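Speaker notes: leveling an early chapter book series

Slide 1. Title
Leave it up while people sit down. Say which session this is. Handout is at the end of each row.

Slide 2. Scope
The talk covers the Trokeck series only, ages six to eight. Picture books and the older Prirnska list are out of scope. Questions on translation go to the afternoon session.

Slide 3. What the series is
Each title runs 5 chapters. Black line drawings, one per spread at most. The lead character is a ferry cook's daughter who fixes what the grown-ups have given up on: a stuck anchor, a missing soup pot, a goat on the wrong boat. Read the first paragraph of book two aloud. Stop at "and the goat got on." Do not explain the joke.

Slide 4. Word counts
The longest chapter in book one is 831 words. The shortest is 138, and it is the one children ask to hear again. Editors wanted it merged with the next chapter. We left it alone. Point at the two bars on the chart, then move on.

Slide 5. Sentence length
Short sentences carry the action. Longer ones are kept for lists and for the cook's complaints. The Hayashi draft guideline we worked from sets a ceiling per sentence. We broke it in dialogue and noted every break in the margin. Show the marked-up page. Wait while the back rows read it.

Slide 6. Repeated words
New words appear at least twice within the same chapter, the second time without a picture to lean on. "Hull," "ladle" and "tide" are the test cases. "Bulkhead" failed and was cut. Mention that reading aloud at home hides this kind of failure, as the adult supplies the meaning.

Slide 7. Place names
Mernadia, the island, is named on the first page of every book. Readers start the series out of order. Keep the spelling plain and the map on the inside cover. If asked: the map was redrawn for book three to move the lighthouse.

Slide 8. Kitchen vocabulary
Book four takes place almost wholly in the galley. Bowl, counter, ladle, lid. Nouns first, then verbs that go with them. Give the room a minute to write down which of these they would expect a six-year-old to read cold. 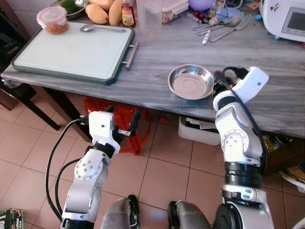 Slide 8: steel bowl on a kitchen counter.

Slide 9. Next steps
Book five goes to readers in March. Same checks, same order. The revised word list replaces the one dated Feb 2, 2023; old copies should be thrown out.

Slide 10. Questions
Repeat each question into the microphone. If time is short, skip cover design.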